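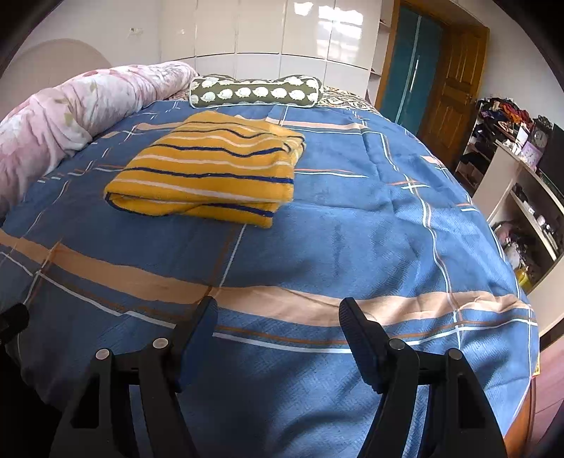 4.2 The resting fold

We come now to the stage of household linen work that our participants talked about least, and which we have since grown rather fond of: the time a folded thing spends lying on a bed before it goes anywhere else. In the previous section we followed towels, blankets and bed linen from the line or the dryer to the point of folding. It would be natural to go straight on to the cupboard, and most of the earlier guides to home laundry do exactly that, treating the shelf as the next stop and leaving the journey between the two quite blank. In the homes we visited in Zellberg and Rivach, however, a great many pieces stopped on the way, and the place they stopped was very often the top of a made bed.

We have called this the resting fold. The name began as a bit of shorthand in our notebooks, and we kept it when we found that several households had words of their own for the same thing ("the pile", "the upstairs lot", and in one house in Rivach simply "Costata", after the make of a set of towels that had sat at the foot of the spare bed through most of April). A resting fold, for our purposes, is any textile that has been folded at least once on purpose, that lies on a surface meant for something else, and that somebody in the household expects to move. Things flung over a chair back are left out, as are throws and blankets that live on the bed for show, although this last group gave us a good deal of trouble and we shall return to it.

A bed makes a generous folding table. It is wide, it is clean, it can be walked round on two or three sides, and it forgives a badly squared corner in a way that a narrow shelf does not. It is also soft, and this matters more than we had expected when we planned the study. A towel folded on a kitchen table has a hard surface to be pressed against, and the person folding can run the flat of a hand along each crease. On a mattress the same stroke sinks into the cover, and the crease comes out rounder. Many people told us they preferred folding upstairs all the same, as it saved carrying a finished stack up a flight of stairs and having it slide about in their arms.

Figure 3 is a useful reference for the features we recorded. A thick, folded yellow cloth with navy and off-white stripes lies on a blue bedspread, and its outline is wider at the near side than at the far one. The near-left corner is rounded, with the layers beginning to part a little beneath it, while a corner of the lower layer on the right is fairly square. At the far-right corner the fabric is bunched, and the paler edge of the inner layers comes into view. We scored corners one at a time for just this reason. A single mark for the neatness of the whole would have hidden the fact that one stack can hold both a tidy corner and an untidy one, and we found that combination so common that we stopped remarking on it.

Stripes were a great help to us, and we should like to recommend them to anyone taking up similar work. On a plain towel the coder has only the outer edge to go by, and under soft bedroom light even that can be hard to follow. A stripe acts as a ruled line laid over the surface. Where it bends, the fabric beneath has risen into a ridge or dropped into a hollow, and where it breaks off and starts again a little to one side, a layer has shifted. In the cloth in Figure 3 the stripes cross from left to right and bend over the soft ridges, so that the unevenness of the top can be read without anybody having to touch it.

The bedspread deserves a word too. We had first thought of the cover as background, and our earliest coding sheet had no space for it at all. By the second round of visits we had added one. A patterned cover shows its own disturbance in much the same way that a striped towel does, and the fine lines of a plaid are especially good at it. The white and brown lines on the blue bedspread in Figure 3, for instance, wind over the wrinkles on the right-hand side. Creases of this kind can come from folding, from sitting, from a cat, or from a bed that was made in a hurry, and we make no attempt to tell these apart from a photograph. What we can say is that households described the state of the cover and the state of the pile as separate matters. Several people who were quite particular about the corners of a towel were perfectly happy to set it down on a rumpled spread, and a few held the opposite view and would smooth the bed first as a matter of course.

Search all articles Go Advanced search

We recorded 200 resting folds in all, of which 140 were on beds and the rest on chairs, chests, ironing boards and, in one rather grand house above Zellberg, a piano. Each was scored by 2 coders working apart from one another, using the sheet given in the appendix. Agreement was good for the number of corners judged square and for whether the layers had opened at an edge. It was noticeably poorer for what we had called "overall shape", and after a long afternoon of talking it over we decided that the fault lay in our own wording. One of us had been treating a stack that widened towards one side as a failed rectangle, and the other had been treating it as a shape in its own right. We have kept both sets of scores in the tables, and the reader may like to treat that column with some patience.

Two further points came up often enough in the interviews to be set down here. The first has to do with thickness. People who used the heavier Costata towels said they folded them fewer times than their thinner ones, as the final turn tended to spring back, and they were content to leave a larger, flatter parcel on the bed until shelf space could be found. The owners of thinner cloths made smaller parcels and moved them sooner. We do not think the cloth alone accounts for this, since the households with heavy towels were by and large also those with spare rooms, and a spare bed is a patient sort of place.

The second point has to do with where on the bed a pile is put. We had supposed that it would nearly always be at the foot, within easy reach of the door. Plenty were, but a good many people kept their folds well clear of the pillows out of habit and otherwise gave the position no thought. Those who had once worked in guest houses were the exception. At the Bergmann, a small family-run house in Rivach where we were kindly allowed to spend several mornings, towels went on the bed in the same spot in every room, and the staff could tell at a glance from the corridor which rooms had been finished. Former staff had carried the habit home with them, in one case for decades after leaving.

This brings us back to the difficulty we mentioned earlier, of things that are on the bed for show. A folded blanket near the foot of a bed may be waiting to be put away, or it may already be exactly where it belongs, and its appearance offers very little guidance. Neatness does not settle the matter, for we were shown decorative blankets that had slumped and waiting towels with edges one could have ruled a line by. Nor do matching colours, as many households had bought towels and bedding over so many years that nothing matched anything. In the end we simply asked, and where no one was at hand to ask we left the item out of the 200. Photographs of such items have been kept for illustration only.

How long a fold rests was the question we answered least well. We had hoped to use diaries, and handed out 100 of them, but the entries were patchy and people tended to write down the day they noticed a pile and forget the day it went. The diaries we did get back suggest that small piles go quickly and that larger ones are often taken down from the top, a towel at a time, by whoever happens to need one, so that some were never put away at all in the usual sense. They were used up from the bed and came round again through the wash. Section 4.3 takes up these short circuits in more detail, beginning with bath towels in the larger Rivach households.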